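Tidying sessions: paid participants wanted, October

Dorier, Jallolwood site

We are looking for people to take part in a series of short tabletop tidying sessions at our Jallolwood site. The work is putting small household and bathroom items away on a table, one item at a time, and doing it again with the same items in different spots. You do not need any experience.

Each session lasts 2 hours with a break in the middle. You will be asked to come for 4 sessions, all in October. Payment is $200 for the full set, paid after the last one. We have 16 places.

The items are things most people have at home. One task uses a pink hairbrush and a cream-colored holder on a white surface.

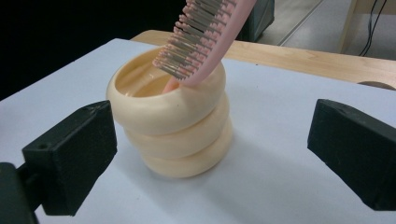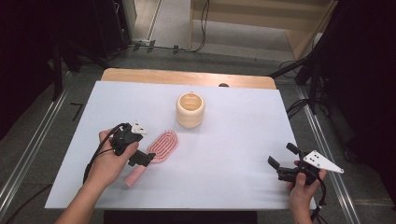

Dorier Household Tasks Group, Wolta Building

You should be 18 or over and comfortable using both hands at a table for the length of a session. Left-handed people are welcome. Please wear sleeves that can be pushed up, and leave rings and watches at home or in one of our lockers. Long nails can make some of the smaller items hard to manage, so tell us if this applies to you.

Raffaele De Luca runs the sessions and will show you each task before you start. There is no score and no time limit on any single item. If you drop something, pick it up and carry on.

Parking is free behind the Wolta Building. The entrance is on the Ghanem side, through the glass doors, and there is a ramp.

To apply, send your name, a phone number and the October dates you cannot make to Munther Chamoun at the Dorier front desk, or fill in a paper form there. People who took part in the spring sessions can apply again.

Posted 25 Aug 2025. Applications stay open until all places are filled.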